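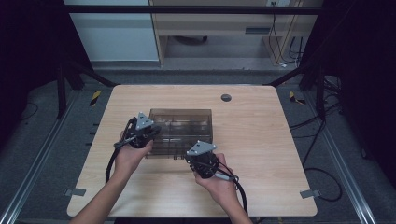

Two-handed work with the Sturnlow handhelds and the divided storage box.

Sturnlow Handheld Gripper Pair: long-term review

Supplied by: Gromico
Tested with: Dindia recorder software, release 5
Verdict: Good hardware, let down by a cable fault that the software does not report. Do not replay recordings on an arm without the check described below.

We bought the Sturnlow pair through Gromico in January to record two-handed tasks for later replay and training. The first task set was box handling: steady the box with both grippers, lift it, turn it, set it down, and sort small parts between compartments. The pair has now done 900 recorded episodes. Most of this review concerns a fault in the right-hand unit, as it affects whether the rest of the product can be trusted.

Setup

Setup took one morning. The grippers are wired, and each cable runs back to the Dindia recorder box. Pairing is automatic. Calibration asks the operator to open and close each gripper fully and hold still when prompted. The prompts are clear, although the progress bar stops moving near the end and gives the impression that it has hung. It hasn't. Leave it alone.

The printed guide covers mounting and calibration well and cable routing hardly at all. One drawing shows the cable leaving the handle in a straight line, which does not match how anyone holds the thing.

Handling

The jaws close evenly and the trigger has a light, consistent pull. Wrist fatigue sets in sooner on the right hand than the left for our operators, all of whom are right-handed and do more of the fine work on that side. Grip on smooth plastic is adequate. A loaded box will slip if it is squeezed near the top, and we got better results low on the walls.

Bulk is the main complaint. Working side by side on a small object, the two units bump into each other before the fingers meet, and tasks have to be planned with that in mind. Anyone wanting to record fine assembly should look at something smaller.

Tracking was steady under our overhead lights. Opening width was repeatable when checked against a gauge block at the start of each session, and did not drift over the test period.

The fault

During replay on our arms, the right gripper failed to open at the end of a place motion. The arm moved away as recorded, still holding the edge of the box, and dragged it across the table until the operator pressed the stop. The box hit its partner arm. No person was inside the barrier. Damage was limited to a cracked divider and a bent finger pad.

We first blamed the arm. Its log showed that it had done exactly what it was sent. The recording was the problem: in episode file 3911, the width value for the right gripper froze at closed while the position data carried on normally. The human operator had opened the gripper, and the room video confirms it. The recorder kept writing the last width it had received.

The cause was a loose connection where the cable enters the handle. With the wrist rolled outward and the cable pulled tight, the width signal dropped out. Straighten the wrist and it came back. We could reproduce this at will on the right unit and never on the left. The position signal travels on separate conductors and was unaffected, so the recording looked healthy on screen the whole time.

A worn connector is an ordinary failure and I would not mark the product down far for it. The software behaviour is more serious. Dindia release 5 has no age limit on the width signal and shows no warning when it stops updating. The indicator on the recorder stays green. A frozen value is written to file with fresh timestamps, and nothing downstream can tell it apart from a gripper that is being held still.

A search through the remaining files turned up more episodes with the same pattern. Most would have been harmless on replay, the freeze being short and the gripper stationary anyway. We pulled all of them from the training set.

Repair and supplier response

Gromico replaced the right-hand unit under warranty. The replacement has a longer rubber sleeve at the cable entry, and the fault has not come back. The fault report also went to Dindia, who acknowledged it and said a signal timeout is planned. No release date was given. Until it ships, the fault can recur silently on any unit with a tired cable.

For comparison, we borrowed a Grewal pair for the same box task. The Grewal units are heavier and the trigger is stiff, and I would not want to use them for a full shift. Pulling the signal cable on a Grewal stops the recording at once with an audible alarm. On that one point it is plainly the better design.

What we do now

Before each session, hold the trigger half closed and roll the wrist through its full range with the cable at working tension. Watch the live width trace. A healthy unit shows small constant noise from hand tremor; a perfectly flat line means the signal is gone.

Leave a slack loop at the wrist and anchor the cable further back, so that reaching across the table does not load the handle entry.

After recording, run a script over each file and reject any episode where the width value is identical for longer than 2 seconds. A live signal never holds perfectly still for that long on our units. The threshold may need adjusting elsewhere.

On replay, run the first pass at reduced speed with a hand on the stop. We have also added a force limit on the arm during retreat moves – it should have been there from the beginning, and that omission was ours.

Ratings

Build: good, apart from the original cable entry
Comfort: fair
Data quality: good when the signal is present
Fault reporting: poor
Supplier support: good

The Sturnlow pair is still in daily use here and I would buy it again for bench-scale work with medium-sized objects. Buyers should ask Gromico for the version with the longer sleeve, as both were in stock when we last asked and the part number is the same. I will revise the fault reporting score once the Dindia timeout is out and we have tested it with a deliberately broken cable.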